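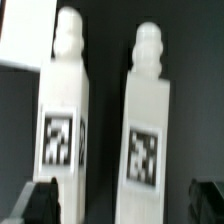

April, notebook, high jump rig

Picked up where I left off with the crossbar release tests. The Grurnon standards are back from Stirkthorpe with the new pegs fitted, and the track coach there wants to know before regionals whether the bar sits too tight on them. Their jumpers say it stays up on brushes that would bring it down at other meets. I'd like to give her a number and let her decide.

Setup same as last time. Fiberglass bar, rubber end pieces, both uprights on the level floor by the roll-up door. Pull cord at mid-bar, spring scale on the cord, pulling level toward the pit side. Checked the sag first. It was 2 cm at the center, which is what we had in the winter, so the bar hasn't taken a set.

Did 30 pulls. First 8 are no good. The left peg had a burr on the top edge and the end piece was catching on it. Could feel it with a thumbnail. Took it off with a fine file, wiped both pegs down and started the count over from there. The rest of the pulls grouped much better and the left end stopped hanging on after the right had gone. Raw readings are in the green binder behind the Zitthorpe sheets.

Mathis came by before lunch and asked why I pull level when a jumper mostly hits the bar from above with the back or the calves. Fair point. A straight downward load hardly moves the bar off at all, it just flexes and bounces. What knocks it off is the bounce plus a little push toward the pit. I don't have a good way to do both at once. He suggested dropping a sandbag on a short swing so it touches the bar on the way through. Worth trying, but we'd need to control the release height or the readings will be all over the place.

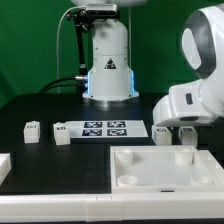
Arm base on the bench, green backdrop behind.

Afternoon: swapped to the older Giannakopoulos bar to see how much of this is pegs and how much is end pieces. The old end pieces are harder and shinier. They let go at a clearly lower pull on the same pegs. So the complaint from the jumpers may be more about the new bar than the new pegs. I had assumed the opposite and told the coach so on the phone, need to call her back.

Also noticed the gap between bar end and upright changes when somebody leans on the standard. If the gap closes up the bar can rub and stay put. Marked the floor with tape for both feet so the spacing stays fixed between runs. Should have done that at the start. The morning pulls were made without the tape, so don't mix them with the afternoon ones.

To do:
Order 2 pairs of end pieces, soft and hard, from the same supplier.
Sandbag swing, ask Mathis for the bracket he used on the hurdle tip test.
Check the other set of pegs for the same burr.
Call Stirkthorpe. Best after 3:30, she's at practice but picks up.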